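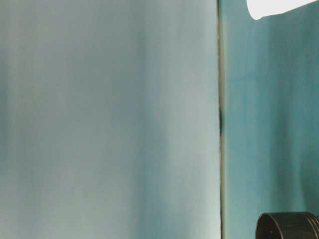 I'd been promised a robot, and what Dennis Goodall wheeled into the workshop at Pellard was a gray tote on casters and a cable as thick as my thumb. "Give me until lunch," he said. I gave him until lunch, mostly because he'd brought donuts.

Stisa doesn't sell arms, exactly. It rents them by the month, with setup, a tool for the end and somebody like Dennis thrown in, and it's aiming squarely at shops too small to have an automation person. Pellard has 58 people on the payroll and makes doors and panels for storage lockers. Jade Stockdale, who runs the floor, had been on the fence since April. The price that got her off it was $135 a day, with no contract past the first month.

So, does it work? Mostly, yes! I was ready to be grumpy about the teaching part, since the last system I tried came with a manual the size of a phone book. With Stisa's kit you grab the arm, drag it where you want it and press a button – then do that again until you've got a path. I taught it a simple pick and place before my coffee went cold (I drink slowly, but still). Jade was quicker than me, and she'd never touched one before.

The tablet app is where things get wobbly. Saving a job takes too many taps, and twice it dropped the connection and made us start over from the last point. Dennis wrote that down without arguing, so I suspect he's heard it before. I also wish the stop button were bigger and closer to hand.

By the end of my second day the counter had passed 1,000 cycles, and I'd quit watching every one of them. It's slow next to a fenced-in industrial cell, and if you need real speed you should probably talk to Entwistle or somebody like them. Jade doesn't. She needs a dull job done the same way all afternoon while her crew gets on with assembly.

She's keeping it for a second month. Rentals start in Ondale and anywhere within 105 miles of it, and Stisa says the waiting list is already into the fall. Ask for the longer cable when you book.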